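4.2 Wrist Camera Placement and Near-Field Frames

The arm was assembled in the Cosgrove shared workshop on a bench that is also used for bicycle repair and small joinery. Floor space did not allow a fixed overhead camera, so all close-range sensing comes from one small camera mounted at the wrist. The mount is a printed bracket with two slots, and the camera can slide along them before the screws are tightened. The control board, an Imix unit, was kept outside the arm and connected through a single cable run.

The first mount position placed the lens close to the gripper. It gave a good view of the fingertips during the final approach, and the Mirico grasp planner was tuned with the camera in this position. The drawback was that a surface passing near the lens could take up most of the image. The lens has a fixed focus, and anything closer than its working range is recorded as a smooth area of color with sensor noise on top. Exposure was left on automatic for the whole of the first series. Figure 8 shows a frame of this type.
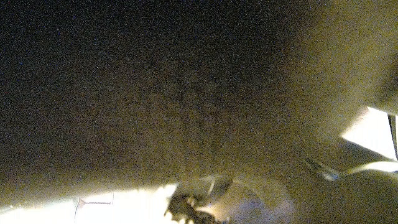 Figure 8. Near-field frame from the wrist camera. A dark, out-of-focus surface covers most of the view; the bright areas at lower left and at right are overexposed.

Frames like the one in Figure 8 are of little use to the planner. The large dark region has no edges that a feature detector can hold on to, and the grain in it produces weak false matches between one frame and the next. The blown-out areas carry no surface detail. A thin dark outline against the bright strip at lower left is the only crisp line, and we could not assign it to any object. In the labeling pass it was marked "unknown" and left out of the object count.

The first series contained 1036 frames. Of these, 57 were rejected by hand as near-field frames. We then wrote a simple filter that divides each image into a grid of 40 cells and computes the local contrast in each cell after a light blur. The blur is needed to keep sensor noise from being counted as texture. A frame is dropped when too few cells pass the contrast threshold. The threshold was set on the hand-rejected frames and was not changed afterward.

Dropping a frame does not stop the arm. The planner holds its last valid estimate and continues at reduced speed until a usable frame arrives. If none arrives before the timeout, the arm backs away along its approach path. The timeout is stored in the Bernirar configuration file together with the joint limits, and both are read once at startup.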